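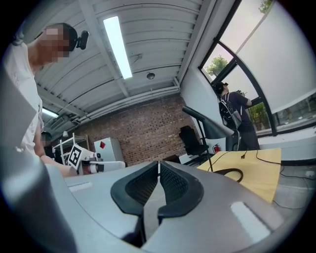 Room sound for the Oris short is recorded separately from dialogue, one track per location. Set the recorder to 48 kHz, lock the gain, and let it run for 2 minutes with doors closed. Everyone on set stays in place during the take, including anyone standing like the person in the white T-shirt, with a small camera at the side of the head and one arm reaching out.

Name each file with the location first, then the take: Lasitz_01, Mitden_01.

In the edit, lay the room track under the whole dialogue sequence. Trim 10 frames from the head and 7 from the tail to remove handling noise. Apply a 1000 Hz test tone only to the leader. Export the stem as mono WAV.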